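23 March 2021
Production workshop log, Plakden studio, Borneck building

Purpose of entry: to record the dubbing tests for the second season of Plemum ahead of the broadcaster's review.

The English dialogue for episode 5 was re-recorded in full. The earlier version had been mixed at a level that favoured the songs, and the spoken scenes were judged difficult to follow on an ordinary television set. Dialogue has now been raised throughout and the opening number shortened by 24 seconds. The theme song itself is unchanged.

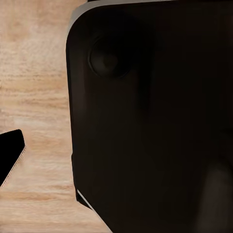 Rosine Courtois asked whether the shortened opening would still meet the terms agreed with the composer, as the contract refers to a complete performance in each episode. The contract is held by Van Hecke and a copy has been requested. Until it arrives, both versions are to be kept on the server under separate labels.

Lip synchronization was checked on 39 shots involving the lead actress. Most are acceptable. The telephone conversation in the second act remains late against picture – the fault was present in the December transfer as well – and will be conformed again from the original reel list.

Colour grading was not assessed in this session. 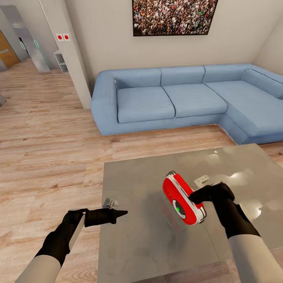

Nayeli Benavides would prefer to keep the lead's own singing voice in all territories and dub only the speech, on the grounds that viewers already know the songs from the album. The change in timbre between speech and song is noticeable in the ballad, less so elsewhere. A comparison reel of both approaches is to be prepared.

Outstanding: contract copy; revised cue sheet; subtitles for the closing song, at present missing the final verse.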